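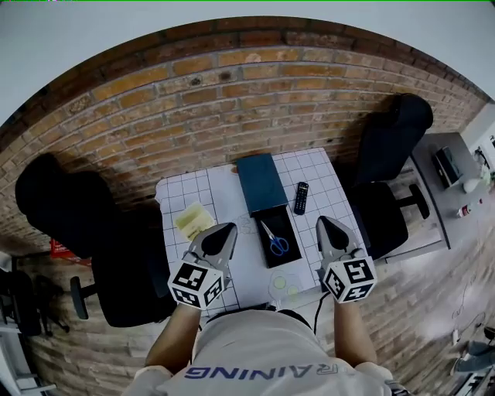
Scissors in the open black box, with the teal lid behind it.

Clearing a shared table: small items

Revised 2022-12-01 by Jeanie Sutherland

The method applies to any table used by more than one person for cutting, packing or minor repairs. Allow 40 minutes the first time.

1. Take everything off the table and wipe the surface with a damp cloth. Dry it before the mat goes back. Moisture trapped under a mat leaves a dull ring on painted tops.

2. Put the mat down square to the near edge. A grid mat is useful here even if nothing is ever cut on it, as the lines give each item a fixed position. If a position is to be permanent, trace the item on the mat with a fine marker.

3. Return only what was used in the past month. On our table that came to scissors, a sponge, a small round dish and the TV remote.

4. Box the scissors, blades closed and handles all facing the same way. A rigid box with a separate lid is better than a pouch. Leave the lid off during working hours and put it back on at the end of the day.

5. Keep the sponge out of any closed box. Squeeze it, stand it on its long edge and let it dry in open air. Replace it when the corners begin to crumble.

6. Use a see-through dish for loose small parts. Empty it weekly. Anything not claimed goes in the spare-parts drawer.

7. Remote controls: wipe with a barely damp cloth, batteries out. Check the contacts for white deposit in July and again at the turn of the year. Clean with a cotton swab and vinegar, then a dry swab.

Lighting and position

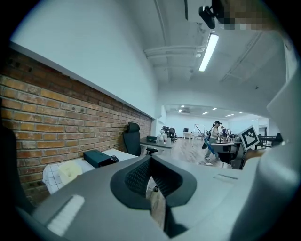
Table position should be settled before any storage is bought. Sit at the table, hold a pair of scissors over the mat and look for the shadow of your own hand. With a long fluorescent fixture hung from the ceiling, turning the table a quarter often softens the shadow enough that no desk lamp is needed. Where the wall is exposed brick, leave a hand's width between it and the table. Mortar sheds fine grit, and grit under a mat scratches the top.

Chairs with fixed armrests should be measured against the underside of the table. If the arms do not clear, park the chairs at the ends and keep the long side free for standing work.

Labels

Label the box on its short side, in capitals, with the contents only. Priit Siliņa prefers a second label inside the lid, so that a lid left on the mat can be matched to its box. Paper labels under clear tape last well enough indoors.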